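Washing Habits and Water Use in Shared Student Housing
Term project report, Household Resources course
Okmont College

Background

Our group wanted to find out how much water goes to laundry in shared housing, and whether people could cut it without buying anything new. Most advice on saving water at home is about showers and toilets. Laundry gets a line or two, usually "run full loads," and we wanted to know if students follow that and what stops them when they don't.

We picked the Kosov building because it has one laundry room on the ground floor and a separate water meter for that room. The building management let us read the meter and put up a sign-up sheet for the study.

Method

The study ran for 4 weeks, starting in October. Residents wrote each load on a sheet by the door: time of day, cycle used, and whether the drum was full, half full or less. We read the meter every morning at 8:00 before the room opened. Readings were typed into a spreadsheet on an old Nokia phone and copied to a laptop later, which was slow but kept everything in one place.

In the first two weeks we changed nothing. At the start of week three we put up a poster asking people to wait for a full load and to air out clothes that had been worn only once. We also handed out a short survey on how often people wash different kinds of clothing.

By the end we had 909 loads on the sheets. We dropped the ones with no cycle marked, and we did not try to guess missing entries.

What people wash and how often

The survey had one result we did not expect. Jeans and sweaters were washed far less often than we had assumed, while light tops, blouses and pajamas went in after a single wear almost every time. Several people wrote that they couldn't tell if a thin garment was clean, so they washed it to be safe. 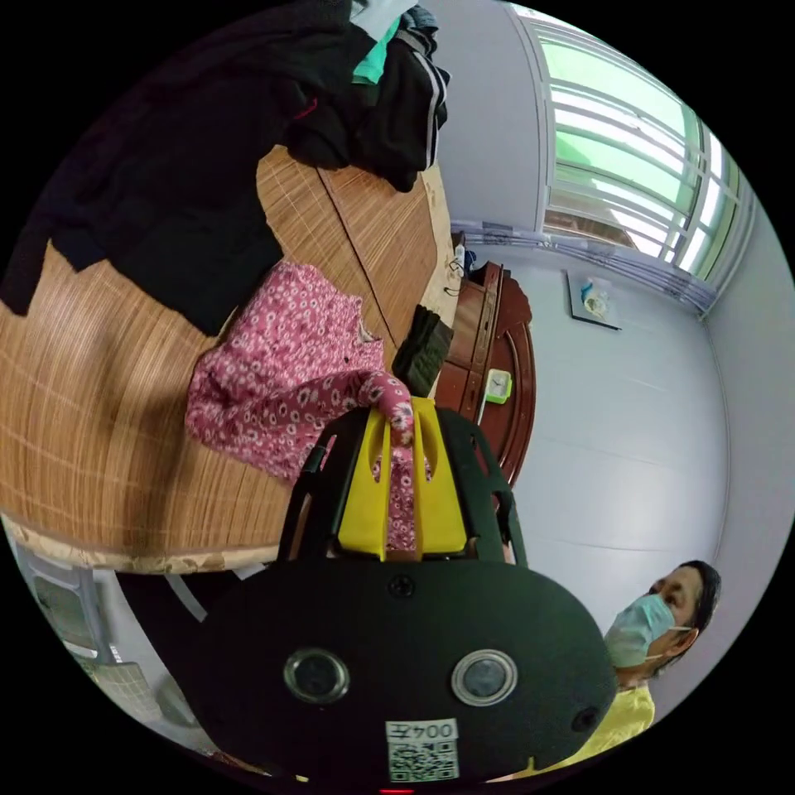

Does a half load use half the water? It uses well over half, as the older machines in the building fill to nearly the same level whatever is in the drum.

We checked this with the meter on a morning when the room was closed to residents. The newer Sarantis machine did adjust its fill for a small load, but the difference was smaller than the manual led us to expect. The quick cycle used less water than the normal one on every machine we tried.

Results

After the poster went up, the share of loads marked "full" rose and total loads per week went down. Small loads late at night did not change much. The survey suggests these are mostly work uniforms and gym clothes needed the next day.

Water use in the laundry room fell by 462 gallons between the first two weeks and the last two. Part of that may come from a long weekend in week four, when many residents went home.

Problems

The sheet depended on people being honest about how full the drum was. Two of us also disagreed on what "half full" meant until we taped a drawing next to the sheet. The pen went missing twice, and we lost most of an evening's entries each time.

Next steps

We would like to repeat the study in the spring with no holiday in the middle, and cover a second building. The posters and survey forms cost less than the printing budget allowed, so there is money left for a small rack where residents can hang clothes to air - the most common request on the survey.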